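The Folding Table at Trimstead
Gallery, updated 2026-02-19

Welcome to the cloth page! If you have been to Trimstead before, you know the white table by the brick wall, and you know how much of our time goes into cloths. Squares, napkins, dusters, tea towels, the odd pillowcase with one corner seam gone. We love all of it. Folding sounds like the dullest thing in a house until you do it next to other people and find out that everyone learned it differently (and everyone is sure theirs is the right way!).

We started keeping these notes in May, when the shelf held 91 cloths and no two stacks matched. Latham gave us a box of offcuts after that and now there are many more, in every color you could ask for. The purple ones are the favorites and I don't know why. They're a bit slippery, they won't hold a crease, and people still reach for them first.

A few words on how we work, for those coming in new. Pick up the cloth by two points and let it hang for a second before you put it down. Thirds first, then halves, if it's going in the drawer. Halves all the way if it's going on the open shelf. Bunching is allowed! A bunched cloth is where most folds begin, and getting one open again without dragging it all over the table is a skill of its own - I would even call it the best part.

The brick wall side. Everyone's first choice of spot, and you get the nice warm red behind you while you work.
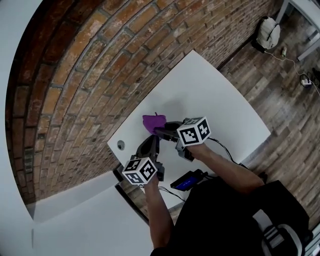 Purple cloth on the white table, pinched up into a little mound with a tiny point on top. Two hands on the job.

Nhi Đồng wrote in to say that she gave up on thirds years ago and rolls everything, purple ones included, because a roll stays shut in a drawer and a fold slides open the first time you pull out its neighbor. She also wants us to try finding a corner by running along the hem with one hand and keeping the other still. I tried it on a stack of napkins and it's lovely, you hardly have to look. Rolling I am less sure of, but the left half of the bottom drawer is now hers to fill as she likes.

The drawer itself. Three rows, standing on edge, folded side up. Kiều Khổng lined it with brown paper and it has stayed tidy ever since, which for our drawer is a record.

The open shelf. Stacks by size here, with color coming second. Dusters go at the bottom where the small ones can reach them, and the good napkins go up top. Please keep the Mersha linens on their own - they shed on everything.

The mending basket. Anything with a loose hem or a hole bigger than a fingertip goes in. Lụa Chu takes it home when it's full and brings it back looking better than new, with the neatest little stitches along the edge.

Odd shapes. Round cloths, the apron with one string, a bib. We fold the round ones into quarters and call them done. If you have a better way with a circle, please write, I have been at it all winter and mine still look like pie slices.

Next up are the fitted sheets. Khải Lò has promised to show us his method, corners tucked into corners, and I can't wait. Bring one from home if you can, any size, elastic still working.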